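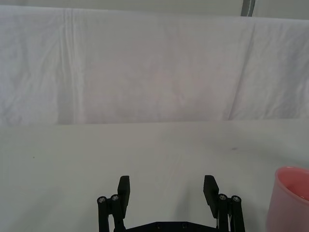 Chiến Nghiêm wrote back that Pemport won't look at a grip complaint until the force limit's been reset to factory, so please do that first and send the fault log.

Done. Reset Thursday, 7:40 am, both arms. Log attached to the ticket. No change.

**Kit:** Wurkine two-arm bench trial, leased thru Pemport
**Software:** Preltodeo, trial licence
**Task:** pour demo, bottle to cup
**Fault:** code 51, right gripper, "grip not confirmed"
**Priority:** high. Trial ends in August

What we've tried:

- power cycle, both controllers
- re-home right arm
- swapped left/right gripper leads at the controller. Code 51 stays with the right gripper, so not the lead
- force limit 3,000 down to 2,400, then back to 3,000
- closing speed down to 3. Painfully slow, same fault
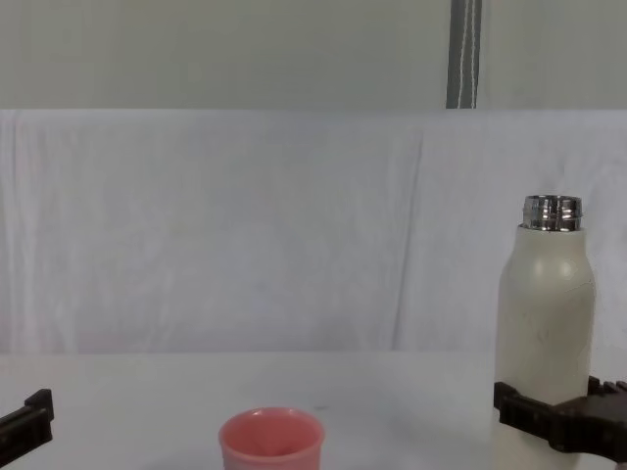 *Right gripper on bottle, cap off. Left arm holding nothing.*

Fault comes up on the close command, not on the lift. Preltodeo then refuses the next step and wants a manual acknowledge every single time. Can't run a demo like that. Colour of the status tile goes amber, never red, so the log files it as a warning. Is that right?? Manual says 51 is a stop.

Also tried a plain open/close with no object, ten cycles. Clean. So it only complains when there's somthing between the fingers.

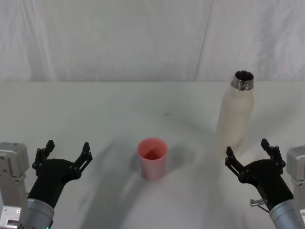 Position teaching next. Oanh Ung reckons the grasp point is saved too low and the width check is reading off the wrong spot. Possible, I taught it in a rush. Plan is to re-teach from a start pose with both grippers open, bottle standing behind the right one and the cup out between the arms, then save it under a new name so the old program's still there to compare. Will leave force at factory while I do it.

Need from Pemport:

1. Is 51 a warning or a stop
2. Can the width check be switched off on the trial licence
3. Loaner gripper. Tiêu depot is closest to us, can pick up

Not signing the full lease with this open. Ticket stays with me, Oanh is backup after 3 pm.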